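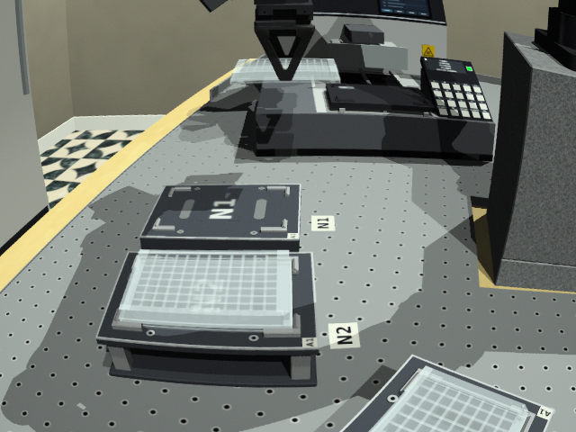 Right, quick one before the wifi goes again. Sitting in the harbour cafe at Gulent with one bar of signal and 13 per cent battery, so this will be short. (It won't be short.)

We got here on the slow boat. Don't take the slow boat! The timetable says it stops at Prondon for ten minutes and it stopped there for well over an hour while they loaded fridges. Proper big kitchen fridges, one at a time, up a ramp made for goats. Then a man came aboard with a tray of sesame rings and everyone cheered up. I had two. Then another one.

So, Gulent. Small. One street along the water, one street behind it, steps going up to everything else. If you've got bad knees stay on the bottom street, I mean it. Our room is up 57 steps from the quay and I know every one of them personally now. The one with the cracked tile near the top has had me twice. Room itself lovely. Blue shutters, hard bed, shower that sprays the loo roll whatever you do with it. Cats on the wall outside from 6 in the morning, shouting for the woman in the flat below, who shouts back.

August is probably the wrong month. It is HOT. You get your walking done before breakfast or not at all, and by midday the whole place shuts its doors and lies down, so we did the same. Have not napped like this since I was a toddler. Woke up yesterday with the pattern of the bedspread on my face and went out to dinner like that without noticing.

Food. Okay. The place everyone sends you to is Ateş, at the far end past the boatyard, and yes, it's good. Go for the grilled peppers and the little fried fish you eat heads and all. Don't bother with the mixed plate, it's the same stuff but colder. They don't do bookings. You stand by the wall looking hungry until somebody waves at you. We stood for ages the first night and then learned to turn up early, while they're still putting the cloths on. Bread comes straight away and you will eat too much of it and then not manage the pudding, which is a shame as the pudding is a sort of warm semolina thing with ice cream inside, how do they do that.

Second best meal was from the bakery, eaten on the harbour steps. Spinach pie in paper. Cheap as anything.

The boat trip then. I wasn't going to do a boat trip. Too many people and somebody's speaker, that's what I thought, and I'd have stuck to it but the woman at our place rang her cousin before I'd finished saying no. So off we went to Mirnetti at 4 in the afternoon, on a wooden boat with a canopy and a very old engine that sounded like somebody hitting a bucket. And it was the best bit of the whole holiday, obviously.

Mirnetti is the island opposite. You can see it from the quay, it looks like nothing, a brown lump. But round the back there's a bay you can't get to by road (there isn't a road) and the water is that silly colour you think they've done on a computer. Swam off the ladder. Swam round the rocks. Lost a hair bobble and saw it going down and down for ages, that's how clear it is. There are sea urchins on the left hand side as you face the beach so wear shoes. I had mine in my bag on the boat, very useful there. No spines, luckily, just a lot of squealing.

There's a chapel up the hill as well, with a path of sorts. I went half way in wet flip flops and came down again. Good view from half way. Somebody braver said the door was locked anyway so I felt better about it.

Coming back the sun was going down and the captain cut the engine and just let us drift for a bit, and passed round melon. Everybody went quiet, even the teenagers. I got a bit teary — blame the melon.

Things I'd tell you if you were coming:

Bring cash. The machine on the front was out of order the day we arrived and still had the same bit of cardboard over it this morning. There's one more in the shop that sells buckets and lilos but it charges you for the pleasure.

Bring a torch. The steps aren't lit all the way.

The pebbly beach next to the harbour is fine for a dip but the one past the headland is miles better, twenty minutes along the goat track, take water. No shade until late on. The loungers there cost money and the man does come round, even if it looks like he won't.

The bus to the big town goes from outside the pharmacy and not from the thing that looks exactly like a bus stop. We sat at the thing that looks like a bus stop for most of a morning. Saw the bus go by and everything. Waved at it.

Mosquitos — yes. Plug-in things from the same shop as the lilos. The smell is horrible but they work.

Learn please and thank you and good morning. I've been saying mine wrong the entire week and people have been so nice about it, though the bakery girl did finally correct me and I think I'd been wishing everyone a good cupboard or something.

We've got two more nights. I want to go back to Mirnetti, the other half wants to go and see the ruins inland, which means the bus again, which means getting up. We may end up doing neither and just sitting here. There's a table at the corner of this cafe that gets the breeze and I've been after it since we arrived, and the couple on it have just asked for thier bill.

Oh and I forgot the market! It's in the square behind the church, goes on till lunch. Got a tablecloth I don't need, some dried oregano that's made the whole suitcase smell of pizza and a straw hat that's too small. Figs though. Buy the figs, buy twice what you think, they won't last the walk home. The honey man will make you try all of them off the same little spoon and you'll end up with a jar the size of your head. No idea how I'm getting that home, it'll have to go in the middle of the towels.

Photos of the bay when I get a proper connection, they keep getting stuck part way and I've lost patience with it. Somebody asked last time what factor suncream I use, it's fifty, and I've still managed to burn the backs of both knees and one stripe on my shoulder where I missed a bit.

Battery's going red and they've moved, table's free, got to run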